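Galería: la mesa de cristal del comedor común

Residencia Enriquez. Área de Servicios Generales. Publicado el 03/05/2020

La presente galería forma parte de la serie que el Área de Servicios Generales dedica a los espacios compartidos de la residencia. En esta entrega se presenta la mesa redonda de cristal transparente del comedor común, utilizada para comidas ligeras y sometida, por ese motivo, a un régimen de limpieza propio. El comedor atiende a 232 residentes y permanece abierto durante toda la jornada.

Las normas que acompañan a las fotografías fueron aprobadas en junio del año pasado y siguen vigentes. Se ruega a los usuarios que las lean antes de ocupar la mesa.

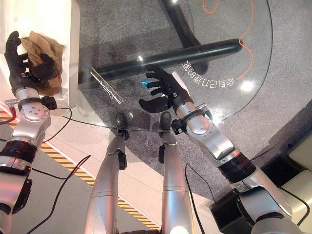
Fotografía: Archivo Plindari / Residencia Enriquez

Paño marrón junto al mueble blanco y, al lado, el tablero de cristal con su borde curvo. La estructura de la mesa es negra, de barra tubular, y queda a la vista a través del vidrio, por lo que debe limpiarse con la misma frecuencia que la superficie.

Para el tablero se emplearán únicamente paños suaves, ligeramente humedecidos. No está permitido el uso de estropajos, polvos abrasivos ni cuchillas. Los paños se depositarán después de cada turno en el cubo de lavandería del pasillo y no se dejarán sobre los muebles. El producto autorizado es el limpiador neutro que se guarda en el armario de suministros, en envases de 800 ml, y su reposición se solicita en conserjería.

Las piezas de pollo frito, las empanadas y otros alimentos rebozados se servirán siempre en plato. La grasa se extiende con facilidad sobre el cristal y las migas se acumulan en el encuentro con la estructura, donde resulta más laborioso retirarlas. El personal dedica a esta tarea roughly unos 5 minutos por servicio.
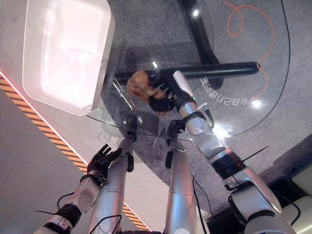
Gráinne Kinsella pregunta si la norma del plato se aplica también a la fruta y al pan, y propone que se coloque una pila de platos pequeños cerca de la mesa, porque los del aparador quedan lejos y muchos residentes acaban prescindiendo de ellos.

El Área agradece la observación. La norma se refiere a los alimentos fritos o rebozados, como el trozo de pollo de cobertura dorada y crujiente que recoge la fotografía. La fruta entera y el pan pueden apoyarse sobre una servilleta. La propuesta relativa a los platos pequeños ha sido trasladada a la dirección del comedor.

En la misma imagen se aprecian la línea naranja de trazo sinuoso y los caracteres chinos blancos que figuran sobre el cristal. Se recuerda al personal que en esa zona el paño debe pasarse sin presión y que no se aplicará alcohol ni disolvente alguno.

Los desperfectos del tablero, incluidas las pequeñas muescas del borde, se comunicarán a Duarte Guerreiro mediante el formulario 355, disponible en conserjería. Hasta que se efectúe la revisión, la mesa no deberá utilizarse. Las fotografías de esta galería pueden consultarse también en el tablón de la entrada, junto al horario del comedor.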